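Friend officiating our wedding, how much script do we hand her?

lavanyab
Our friend Sharada Joseph is marrying us at Clomotthorpe in August (so happy she said yes!!) and she's asked for "whatever you two want." I've written 4 pages already. My fiancé thinks we should give her the vows and let her run with the rest. How long should the whole thing be?

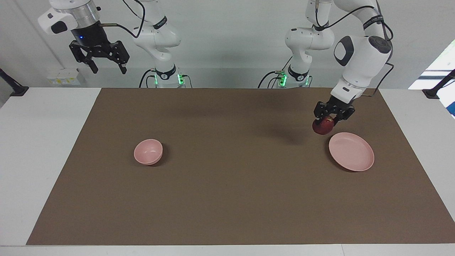
Apple, pink plate, pink bowl

govarholm_gal
Congratulations, sweetie! Ours ran 20 minutes with 3 readings and I loved every one of them, but my grandmother was fanning herself by the second. I'd trim your pages and let Sharada tell a story or two of her own.

suvarna
Have to disagree a little. Friends get nervous up there, and mine wandered off into a camping trip for what felt like a week. Write it all out, bless her heart, and print it big.

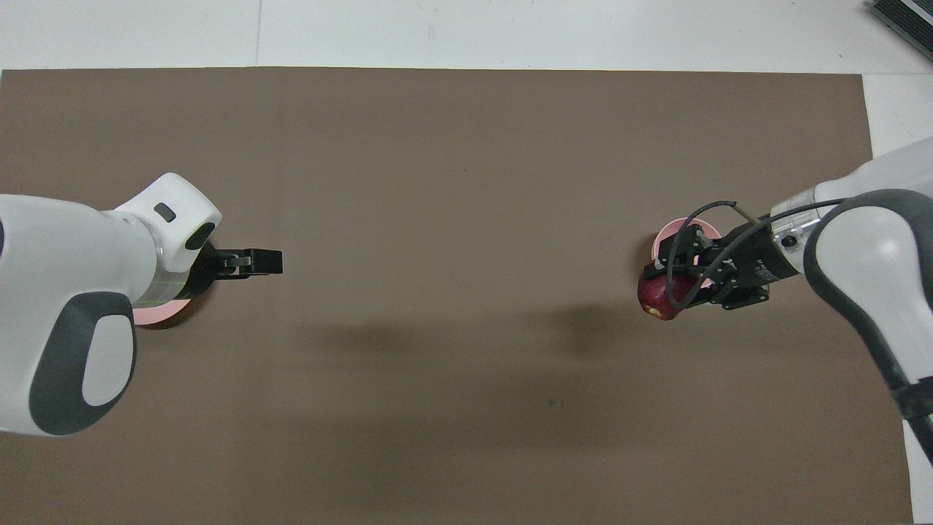

Brown mat and the pink bowls

govarholm_gal
Oh, but the wandering is the sweet part! Just check that she knows the legal wording for your county.

lavanyab
Okay, full script for the vows and rings, and her own words for the welcome. Calling her tonight after supper!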